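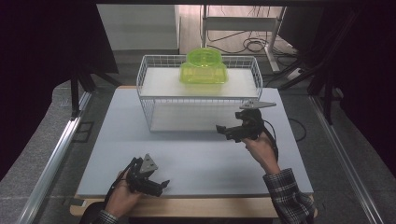

Wilora House Residents' Association
Minutes of the shared kitchen and storage meeting, January, 6:30 p.m.

Present: Adhiambo Obura (chair), Berwyn Gape, Antigoni Tsolakis, Hsiu-ying Tang (minutes)
Apologies: Mwajuma Minja

1. Minutes of the last meeting
Agreed with one correction. The spare key to the Bravham Street door is with Antigoni, not Berwyn.

2. Counter storage
Berwyn reported on the white wire baskets. The one with the flat shelf on top has been tried with a green plastic container standing on the shelf and the lower level left for dish towels. He finds it easy to clean under and wants to keep it. Antigoni asked if tall containers would tip when people reach past them. Berwyn said he has had no trouble so far, but heavy jars should go on the lower level.
Hsiu-ying asked that the baskets stay at the back of the counter so there is room to chop in front. Agreed.
Agreed to buy 2 more baskets of the same kind from Drenda, up to a limit of $60 in total. Berwyn to order.

3. Labels
Food left without a name is still a problem, mostly in the refrigerator. Mwajuma had sent a note suggesting colored tape by floor. Antigoni would prefer names, as people move floors. After some discussion it was agreed to use names and a date on everything, and to look at tape again in the spring. Adhiambo has a roll of 1,000 plain labels left over from the rummage sale and will leave them in the drawer by the sink.

4. Containers without lids
There is a full drawer of these. Anyone who wants theirs back should take them before the next meeting. What is left goes to the recycling center – Antigoni will drive. Glass ones to be kept.

5. Money
The kitchen fund stands at $526 before the baskets. The bill for the faucet repair has not come in yet. Hsiu-ying to call the plumber and ask for it in writing.

6. Other business
The light over the stove flickers. Berwyn will try a new bulb first.
Adhiambo asked that wet sponges not be left in the baskets.
The request to move the microwave was held over until Mwajuma can be here – it was her suggestion and there were questions about the outlet.

Actions
Berwyn: baskets, stove bulb
Adhiambo: labels
Antigoni: lidless containers
Hsiu-ying: plumber's bill, copy of these minutes for the notice board

Meeting closed at 7:25 p.m. Next meeting in February, same room.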